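Keeping a Small Sink From Taking Over Your Life

I have a tiny sink and a big coffee habit, so I've had plenty of practice at this! When we moved in I tried to fix everything by buying stuff (a Honex drying rack for $39, which ate half the counter and went to my sister by November). What helped more was changing a few dumb little habits.

First, get the soap and the towels up on the wall if you possibly can. Bottles on the counter leave those slimy rings, and you end up wiping around them forever. I put it off for ages and then it took me one evening and 3 screws.

Second, scrape before you set anything down. Oatmeal turns to cement in a bowl, I swear. If it's already stuck, fill it with warm water and a spoonful of baking soda and go do something else for a while.

Third, mugs. Coffee rings come off with a bit of salt on a damp sponge - go easy on anything with a printed design, and stick to the inside. I used to buy a Wina stain powder for this and don't miss it.

And my rule at night is that whatever's in the sink gets washed before I turn off the light, even if it's only a couple of things.
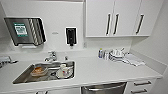 A bowl and a mug, two minutes tops.

For the steel itself, dish soap and a soft cloth, going with the grain. Then dry it with a paper towel, faucet too, or you'll get water spots.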